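Home Products Automation Planning Guides Support Contact

We use cookies to improve your visit. Accept Manage settings

Domholm Bench Mixing Cell

The Domholm cell is supplied to laboratories and pilot kitchens that prepare small batches on a regular schedule. It consists of a single arm, a gripper and a set of capped vessels. Installation requires 20 square feet of floor space and a standard grounded outlet.

Purchasers planning for the coming fiscal year should budget for the items below separately. Quotations requested by October are honored through the end of the following quarter.

Additional vessel with collar: $1,912
Commissioning and operator training: 3 days on site
Service agreement: 52 weeks, renewable

The Villca controller is included in the base price. Sites already running a Bravex controller may retain it, subject to a compatibility review before the order is placed.

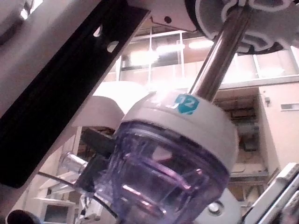
Tinted vessel with white collar, badge 12, and stainless steel rod.

Delivery schedules are confirmed in writing upon receipt of a purchase order.

Comments (3)

clindia_lab: Does the service agreement cover the vessels or only the arm?

Domholm Support: The arm and controller are covered. Vessels are treated as consumables.

pilotplant: We kept our Bravex unit. Allow extra time for the review.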